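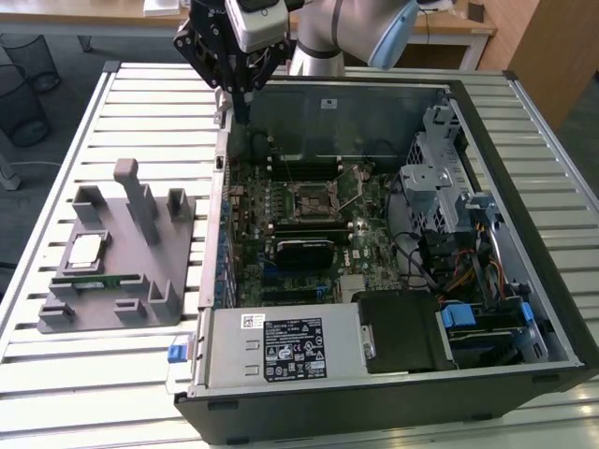 The arm at work on a desktop tower at the Flandham shop, with the parts fixture to its left.

I'd been promised coffee and a look at the arm, and I got both before eight in the morning. The woman who runs the refurbishing side of Vistau is an early riser, and by the time I'd found somewhere to put my coat she was well into the story of how her job changed last November.

"I used to go home with my fingertips sore," she told me. "You do 30 machines in a shift, it's lids and latches and memory sticks all day long. I never minded the work, I like the work! But my hands are 13 years older than when I started."

Vistau takes in old office computers, swaps or tests what's inside and sells them on, mostly to schools and small firms. The automation project is called Brustusus (a name left over from somebody's online game, and no, they won't be changing it). The idea is that the arm takes over the fiddly, repetitive part - memory and processors - while people do the sorting, the cleaning and all the deciding.

So was she worried when it was first talked about? She laughed at me.

"Of course I was. We all were. There were six of us on the benches and we could all do the math. I asked straight out in the meeting if I should start looking, and I was told no, and I didn't believe it for months."

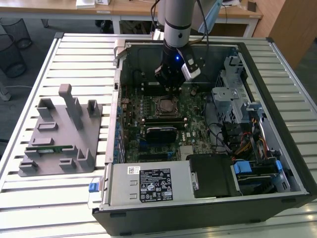

There are still six of them, as it happens, but the days look different. Two people have moved over to testing full time. One looks after the fixtures, which get printed again whenever a new model of tower comes in, and she herself spends her mornings setting up jobs and her afternoons going through whatever the arm flagged. She's had to learn a lot of software she would rather not have learned. "I took the manual home and read it in the bath," she said. "It didn't help. What helped was standing next to it for a week."

I asked what she misses, and she had to think about it. The talk, she decided. When everyone was doing the same thing you could chat across the benches for hours, and now people are spread over the building with their own screens. They've started having lunch together at noon, on purpose, and she's pretty strict about it.

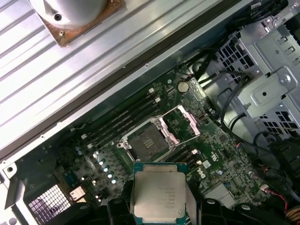
Her one real fear is bent pins. On the boards they see most, the pins are in the socket, so a processor that goes down even slightly crooked can ruin the whole board, and she's done it herself more times than she wanted me to write down. That's why she still stops to watch whenever the gripper has a chip between its two black fingers, with the load plate up and the socket open. "I hold my breath, every time. My husband says I do it at home now, when he's parking."

And does it get it right? Mostly, she says. They logged 561 processor placements over the first long trial, and more than 300 went through without anybody stepping in. The rest needed a nudge or a second try. She thinks people outside expect it to be either magic or useless, and she's tired of both conversations.

She'd like a raise to go with the new duties, by the way, and she was happy for me to print that. Vistau's other site, at Bach, is supposed to get an arm next, and she has been asked to go down and train the crew there. What will she tell them?

"To ask about the pay first," she said. "Then to wear comfortable shoes, you stand around more than you'd think."

Contact us | Copyright Flandham Work & Trade | All rights reserved | Back to top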